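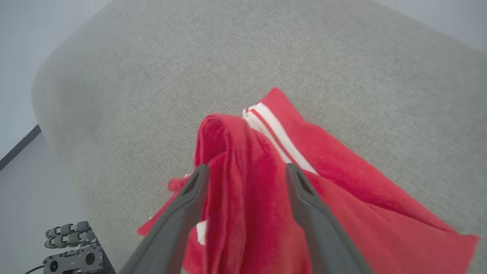 How does a robot learn to pick up clothes?

It gets shown. People move a robot's gripper through the job lots of times, a computer stores what the camera saw and how the gripper moved, and then the computer practises matching one to the other until it can choose the moves for itself.

That's the short version. Longer version coming up, with a thing to try at home near the end.

Clothes are hard

Pick up a mug. Now pick up a jumper. Felt the same, probably. Both easy for you.

For a robot, not even close.

A mug is stiff. Turn it upside down and it's still mug-shaped. A robot can keep one mug shape in its memory and look for that. Handle there, rim there, grab.

A jumper hasn't got one shape. Flat, folded, inside out, one sleeve stuffed up inside itself, the whole lot in a ball. Drop it twice and it'll land two different ways. Scientists call things like this deformable, which means they change shape when you push or pull them. Socks are deformable. So is bread dough. A spoon isn't (please don't test the spoon).

It gets worse. Cloth hides bits of itself. A sleeve can be under the front, or a collar folded under the back, and the camera only sees the top layer. And once you lift one bit, all the other bits move as well.

Look at the red top in the photo. Part of it is lying on the seat, and part has been pulled up into a tall bunch between two grey fingers. Lots of creases. There's a stripy edge, two white stripes with a thin red line in the middle, and then another little patch of white peeping out by the left finger. Is that the same stripe, folded under? Could be! Hard to say from one picture, and you've got a human brain. The computer has to make a decent guess.

Words you'll need

Gripper. The part of a robot that holds things. Some have lots of fingers, some have two. Two fingers work a bit like tongs.

Demonstration. Showing how something is done. Robot people say "demo" for short.

Model. Not a model aeroplane. Here it means the bit of computer program that has learnt something, and decides the next move.

Trial. One go at a test.

Learning by copying

The proper name is imitation learning. Imitation means copying. You've done it loads. Nobody gave you written instructions for doing up a zip, you watched and had a go.

The Marncombe project used this method for clothes. Its gripper is called the Branov, and it has a small camera down near the wrist.

Why the wrist? Try this. Hold your hand out and look at something you're about to pick up. Your eyes are a long way off, and your own hand gets in the way right at the important moment. Now imagine having an eye on your wrist. You'd see your fingertips, always in the same part of the view, with the thing between them. When your hand turned, the view would turn too. A bit sick-making for a person. Very handy for a robot.

The bad side is that a wrist eye sees close up and not much else. It might see a lovely clear bit of sleeve and have no idea there's a chair leg coming. So the Marncombe team had to teach slow, careful starts.

Step one, showing

A person moves the gripper to the cloth, closes it, lifts, carries, lets go. That's one demo. The computer saves the camera pictures in order, like the pages of a flick book, and next to every page it saves what the gripper was doing. Moving left. Turning. Closing a bit.

Then they mess up the cloth and do it again.

The first batch had 590 demos. Jumpers, tea towels, tracksuit tops, school shirts, one very annoying dressing gown with a belt. Different seats and floors too, so the model wouldn't only ever learn one background.

That last part matters. Say every single demo had been done on a white table. The model might learn "grab the thing that isn't white". Works great until somebody hands it a white shirt.

Step two, practising

Now the computer goes through all the saved pages. It looks at a picture and guesses what the gripper did next. Then it checks. If the guess is wrong, lots of tiny numbers inside the model get changed a little, so next time the guess should be a bit less wrong. Then another picture. And another.

No cloth gets touched in this step. The robot isn't even moving, it's all going on inside the computer, and it goes on all night.

What do the tiny numbers look like? Boring, mostly. Just a huge list. You can't point at one of them and say "that's the sleeve number". Even the people who built it can't. They have to find out what the model has learnt by testing it.

Step three, the test

A test needs rules, or you can fool yourself. The rules for this one are called the Obradović test and they go like this.

Cloth the model has never met before. No demo clothes allowed.
The cloth gets dropped from shoulder height and stays how it lands. No tidying it up to help.
The robot has to lift it clear and put it in a basket.
Touching the basket doesn't count. In the basket counts.
Hands off. If a person has to help, that trial is a fail.
Every trial gets written down, the embarassing ones too.

They ran 179 trials. With a model trained on the first batch, the robot got 54 of them right.

So it failed more than it worked. Is that rubbish? Depends what you wanted to know. If you wanted your bedroom floor cleared, yes, rubbish. But the team wanted to know what was going wrong, and now they had a big pile of fails to look at.

What went wrong

Pinching nothing. The fingers closed just above the cloth, and up went the robot, very proudly, with air.

Pinching too little. It got hold of one tiny fold, the fold slid out half way up. This one happened a lot.

Grabbing the seat as well. Soft seats squash. If the fingers push down into a cushion they can nip the cushion cover along with the jumper, and then everything gets stuck.

Dangling. Good grip, lovely lift, but a long sleeve hanging down caught on the side of the basket.

Giving up. Sometimes it just stopped. Hovering. The model had met a view that wasn't much like any page in its flick books and couldn't choose.

What they changed

They wanted more demos, and they wanted some of them to be messy.

In the first batch the people showing the robot were too good at it. They almost never missed. Sounds like a good thing, but it meant the model had never seen what to do after a miss. Think of learning to ride a bike by only ever watching people who don't wobble. First wobble, you're on the floor.

So in the second batch people missed on purpose. Miss, stop, go back down, get a better bunch, lift. They also picked up seats' worth of cloth in bad places, half off the edge, squashed into corners.

And they showed it gathering. Instead of nipping one thin fold, the gripper goes wider and pulls a proper bunch together before lifting. More layers between the fingers, so it's less likely to slip.

By the end there were 3000 demos. New model, same Obradović test, another 179 trials. This time the robot got more than twice as many right as before. Pinching nothing had nearly gone. Dangling hadn't improved at all, sleeves are still a pain.

Was it more demos or better demos?

Good question, and the team asked it too. If you change two things at once, you can't tell which one helped. Same rule as in your science lessons. Fair test, change one thing.

So they did an extra bit. They took 590 demos from the new, messier batch and trained a model on only those. Same number as the first time, just messier ones. It did better than the first model and worse than the one trained on everything. Which means both things helped. They'd like to know which helped more, but that needs extra trials and they havn't finished.

Things children asked us

These came from Gulbridge, where we took this talk to a school in November.

Does the robot know it's holding a jumper?
It hasn't got an idea of jumpers like you have. It's never been cold. It has learnt which moves go with which views.

Can it feel?
This model only used pictures. Other grippers have sensors in the fingertips that notice pressing, and that could help with the thin fold problem.

Does it get bored?
No. The people do.

Can it fold?
Not this one. Pick up, put in basket. Folding means finding the corners, and you remember what cloth does with its corners.

When can I have one?
Don't know. Not soon. Keep picking up your own socks for now.

Try it at home

You need a jumper, a pair of kitchen tongs (ask first), a bowl or box, and someone to be your partner.

Close one eye. Get your face down near the tongs so you can only see close up. That's your wrist camera.

Your partner drops the jumper. No tidying!

Pick it up with the tongs and get it in the bowl. One grab only. Do ten trials and write down which ones worked.

Now do ten more, but this time pull together a fat bunch before you lift. Write those down too.

Then look at your fails. Put them into groups, like the list further up. Air? Thin fold? Dangling sleeve? Something we didn't think of? Give it a name if so.

Harder version. Your partner holds the tongs with eyes shut and you tell them what to do, using only left, right, up, down, turn, open and close. You're the model, they're the gripper. Expect shouting.

If you try different cloths, only change the cloth. Same tongs, same bowl, same drop. Tea towels are the easiest we found, and a wooly hat was surprisingly awkward. Put the tongs back after.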